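**Kesarbridge Chess Club opens its doors again on Tuesday evenings**

January 29, 2002

Hello from all of us at Kesarbridge! I'm Amra Gashi, I run the beginners' table, and I've been asked to write this because I'm the one who talks the most.

We're back after the December break, and we've moved into the upstairs room at Clellard House, where we have proper light tables and plain walls (goodbye, orange curtains!). Doors open at seven and we play until ten. Your first 8 visits are free, and after that it's a pound a night, tea included.

We've also been raising money for new sets. The Christmas raffle brought in £1,779, which still makes me a bit giddy, and £400 of that is going straight on boards and pieces for the under-twelves. Karagiannis Bakery gave the top prize, a cake so big it needed two of us to get it down the stairs. 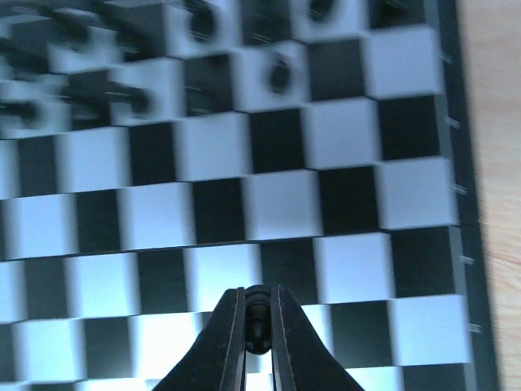
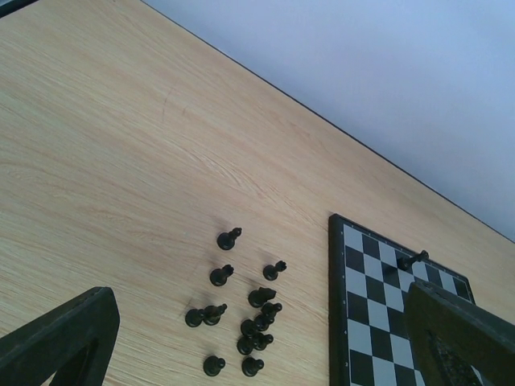 If you've never played, please come anyway. I learned at 34, from a library book, and lost my first 19 games in a row. I start everybody off with pawns only, no king or queen or any of that, and the first to get one across the board wins. It's quick, it's a bit daft and children usually beat their parents at it.

For stronger players, the Plutau Cup starts in the spring. It's a knockout with slow games, and you can put your name down on the sheet by the kettle.

One more thing, we're still short of clocks. If you have one in a drawer, ticking or otherwise, we'd love it!

**Contact:** Amra Gashi, Kesarbridge Chess Club, Clellard House, any Tuesday from half past six. Reporters are welcome to drop in, and I'll happily find you a game.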